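My mother-in-law, Geeta Srivastava, has washed the dishes after every family dinner for 40 years, and she won't hear of anybody else doing it. So when I told her I was writing a column on whether a machine could take over her kitchen, she laughed so hard she had to put down the colander. I've been thinking about that laugh ever since (and about the colander, too).

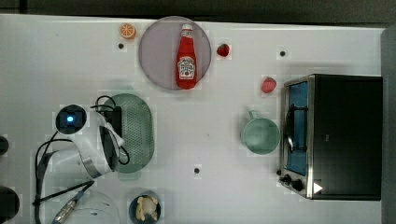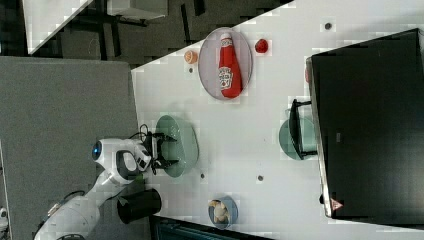
The robot arm at its table, with a ketchup bottle on a plate in both pictures.

I'll say up front that I like robots. I grew up on cartoons where they brought the coffee, and I'd be thrilled to have one bring mine. But look at what's on that table and think about what it asks of a pair of black fingers. A bottle lying on a plate has to be picked up one way, a strawberry another, and a mug has a handle that may be pointing anywhere at all. You and I sort this out while arguing about the weather. For a machine, every one of those things is its own little problem, and then somebody moves the plate and it's a new problem again!

My old neighbor Hamish Brunton spent most of his working life on the packing floor at Jilholm, over in Cestbridge, and he has no patience with people who say machines can't work. They had one there that closed 1,749 cartons in a shift, he told me, and it never once asked for a sandwich. I believe him. But those cartons were all the same size, and they all came down the belt facing the same way, and when one came down crooked a bell rang and Hamish walked over and straightened it. I asked him how often the bell rang. He said 9 times on a good day, and then he changed the subject to his tomatoes.

A kitchen is all crooked cartons. Mine is, anyway. We have a drawer with what must be 200 lids in it and not one of them fits the thing you're holding. The toaster oven door sticks unless you lift it a little as you pull, and I couldn't explain to you how much a little is, only that my hand knows.

So can they do the chores yet? My answer is some of them, slowly, with a person close by, and I'd rather hear that said plainly than sit through another promise about next year. I do think it's coming. Setting a table and clearing it again is a fine thing to work on, and I'd take a slow helper over none, particularly the week after the holidays in January, when every dish we own is dirty. Geeta says it can start with the roasting pan, and she'll be checking the corners.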